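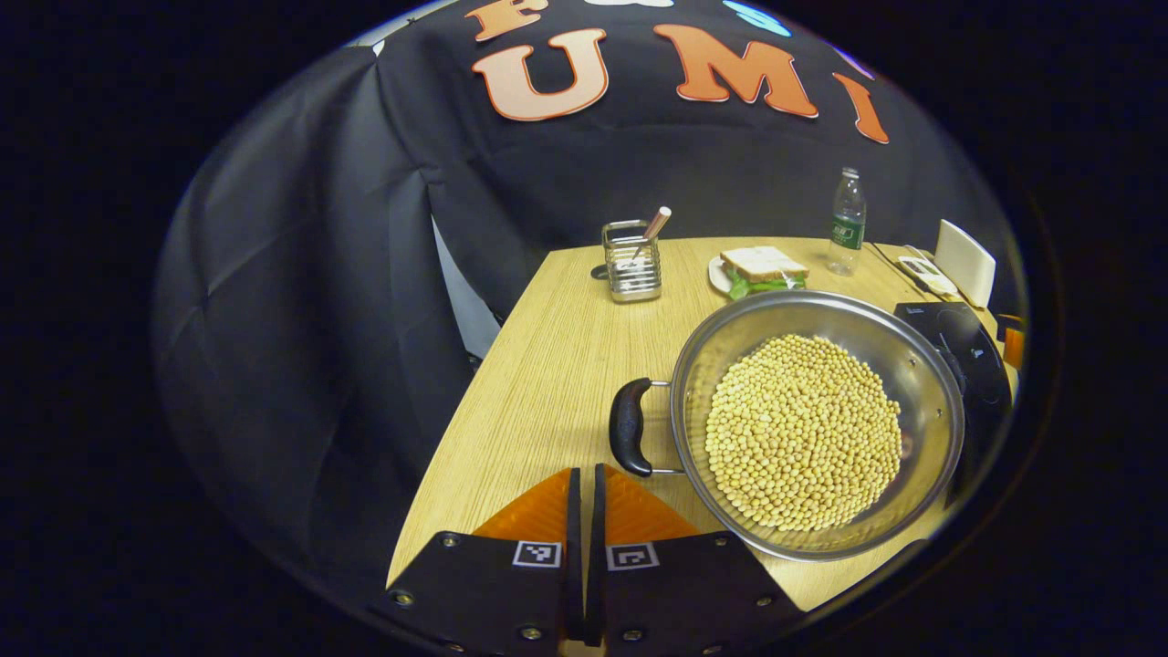
Still keeping any lockdown habits?

Forum: Home and Daily Life
5 replies

veder_north
Cleaning out a closet in October I found the notebook I kept while we were all stuck at home. First page is a pantry list, second page is a schedule for who got the kitchen table and when. I still do the pantry list. I dropped everything else within a year. What did the rest of you keep, and was it worth keeping?

tinroof485
The walk. I started going out at 6 in the morning so I wouldn't meet anyone on the sidewalk, and I still go at 6. Same loop, down to the Trakcombe bridge and back. I sleep better for it.

Dried goods too. I used to buy cans. Now I buy dry and soak overnight.

mossyledger
I kept nothing and I'm glad. My job went remote for 131 days and I hated every week of it. People talk about that time like it was a retreat. I was in a one-bedroom with two other adults and a bad router. When the office opened I was there the first morning.

veder_north
Fair enough. I didn't mean it was a nice time. My mother was in a care home in Sadinari and we talked through a window until summer. I only meant the habits.

honorato_line
I'm somewhere between you two. I kept the Sunday call with my brothers. We'd gone years talking maybe twice a year, and now it's most weeks. What I don't miss is wiping down groceries. I did that far longer than I needed to.

mossyledger, were you able to go back to a normal commute? Ours got cut to one bus an hour and it never came back.

mossyledger
I drive, so yes. And I'll give you the phone calls. Those were good. I just don't think a person needs a closet full of rice for the rest of their life.

tinroof485
A closet full, no. A few weeks' worth is ordinary sense. We had an ice storm last winter and the store was shut for 5 days. I didn't have to think about it.

mossyledger
We had the same storm. I ate at my neighbor's.

veder_north
Then your neighbor had a pantry list.

tinroof485
How do you keep yours, on paper or on the phone? Mine is taped inside the cupboard door and half of it is out of date.

veder_north
Paper. I cross things off as I use them and write a new one every couple of months.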